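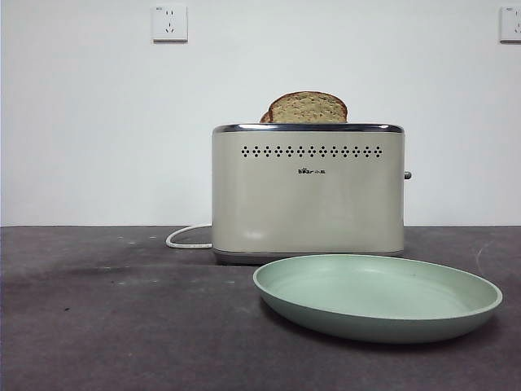 Breakfast is the most important meal of the day, a student once told her whole nutrition class, and when she was asked how she knew, she said that everyone knew it. She had a point. Nearly everyone has heard the sentence. Far fewer people could say who first tested it, what they compared breakfast with, or what "important" was supposed to mean.

Chapter 4
What Does Breakfast Do?

The student's sentence is a good place to begin a chapter on evidence, and we will be hard on it. Try to turn it into something that could be wrong. Does it mean that people who skip breakfast gain weight? That children who eat it do better in arithmetic? That a calorie at seven in the morning does something a calorie at one in the afternoon does not? These are separate claims. They need separate studies, and a result that supports one of them tells you very little about the others. People who defend the slogan tend to slide from one to the next as each gets into trouble.

Start with the kind of study you are most likely to meet in a news story. Researchers send a survey to a large number of adults and ask how often they eat in the morning. They also ask about height, weight and general health. The breakfast eaters come out a little slimmer and a little healthier. The headline says that breakfast keeps you slim.

Before you believe the headline, think about who skips breakfast. Some are people who work nights. Some slept badly. Some smoke, and some are short of money, and some are already trying to lose weight and have picked the meal that is easiest to drop. Any of these could explain the gap without the meal doing anything at all. Statisticians call such things confounders, and they will tell you they have "adjusted" for them. Ask which ones. A study can adjust only for what it measured, and it can measure only what somebody thought to put on the form.

The form has its own problems. "Do you usually eat breakfast?" sounds simple until you try to answer it. Is coffee with milk a breakfast? Is a banana on the bus? If you get up at eleven on your days off, is the first thing you eat breakfast or lunch? Two people with the same habits may check different boxes, and the same person may check a different box in May than in January.

Case 4.1: The Skincombe trial

A better design takes the choice away from the people being studied. In the Skincombe trial, 64 adults were assigned by lot either to eat within two hours of waking or to have only water until noon. Because chance made the groups, night workers and bad sleepers should have ended up spread across both. This is the great strength of a randomized trial, and it is a real one.

Now for the doubts. The trial lasted four weeks, and weight changes slowly. The breakfast group was given a meal of 500 calories, so the trial tested that meal and no other. The people in it knew which group they were in, as they had to, and anyone raised on the slogan might expect to feel tired without breakfast and then report feeling tired. At the end, the two groups differed in weight by less than a bathroom scale can reliably show. The summary sent to newspapers left this out and led with the fact that the breakfast group "reported more energy."

Did the trial show that breakfast makes no difference? It did not show that either. A small, short study that finds nothing may have found nothing because nothing is there, or because it had little chance of seeing it. Students often dislike this answer. We have not found a way around it.

Who paid?

The Brondesdale survey, which we take up in Section 4.3, reached more than 100 schools and is still quoted in lesson plans. It was paid for by Morkberg, a maker of breakfast cereal. That does not make its numbers false. Researchers with industry money can be careful, and researchers without it can be sloppy. But a sponsor can affect which question gets asked, which comparison gets made, and which results stay in a drawer. In this survey children who ate cereal were compared with children who ate nothing. Eggs, toast and last night's rice were never considered, so the finding that "cereal helps children concentrate" might just as well read "food helps hungry children concentrate" – a claim that few parents would pay to have confirmed.

As you read the rest of this chapter, keep a page in your notebook for the slogan. Each time a study is described, write down which version of the claim it tests and what the people who skipped the meal were compared with. Leave room for crossing out. Section 4.1 begins with the oldest version, the one about weight.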